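Filed under: Robots, Learning by Doing
Search this blog Search
July – posted by Darlene Dufour

So I promised an update on the cloth folding thing, and I finally have numbers I'm willing to say out loud. If you missed the last post, I'm trying to teach a policy to pick up and fold clothes from demonstrations done with a hand-held gripper, no robot arm needed while you collect. You squeeze, you pick, you fold, the wrist camera records, and later the same kind of fingers go on an arm and (hopefully!) do what you did.

Where things stood in the spring: I had 300 demos, all from one table at the lab, same light, same height, same everything. The policy looked wonderful on that table. Then I carried the arm over to the MacDonald building and it went completely to pieces. It would reach for the cloth, close too high, and lift nothing but air, over and over, very confidently. I went home and ate cereal for dinner.

What I changed was boring. I stopped collecting at the table. The new set is 400 demos done in people's homes, on beds, couches, kitchen counters, a laundry room floor, wherever there was a flat-ish surface and something soft to grab. I kept the training code the same (it's still the Plevevus code, same settings, I didn't touch the learning rate even though I really wanted to). I also held the number of training steps fixed, so nobody can tell me I just cooked it longer.

And it worked better than I'd guessed! On the table in MacDonald, a surface it had never seen, the home-trained policy got the first grasp in 90 percent of trials. The table-trained one was so low there that I reran it to make sure I'd loaded the right file. Full folds are still shaky. It tends to grab a corner, pull it across nicely, and then let go a bit early, so the top layer slides back. I think that's my fault, as I have a habit of opening my hand before I'm done moving, and the policy has picked it up from me.

One thing I got wrong at first was throwing out the messy demos. I had a filter (I named it Flilterance, don't ask) that dropped anything with a fumbled grasp. When I turned it off and trained again, recovery after a miss got much better. Makes sense in hindsight – if it only ever sees perfect grabs, it has no idea what to do after a bad one.
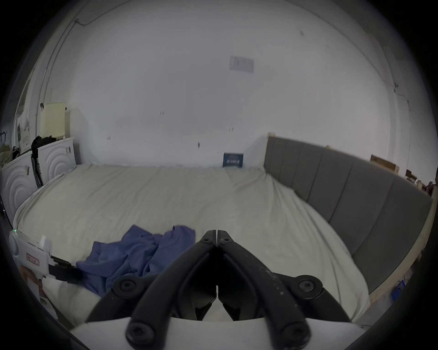

How many demos do you need before a new room stops being a problem? Somewhere past the point where you've covered a lot of different rooms, and for my task the variety mattered more than the total. I trained on a small slice from many homes and it beat a bigger slice from just 3 of them.

Next up is fixing the early release. I'm going to redo a batch while making myself hold on until the cloth is all the way down, and then mix it in with the old ones to see if the habit washes out. The Grunadbridge folks have also offered me time on their second arm, so I can finally run two policies side by side on the same afternoon and stop worrying that the light changed between runs. I'll post the full table of trials once I've cleaned up the spreadsheet, which is currently a crime.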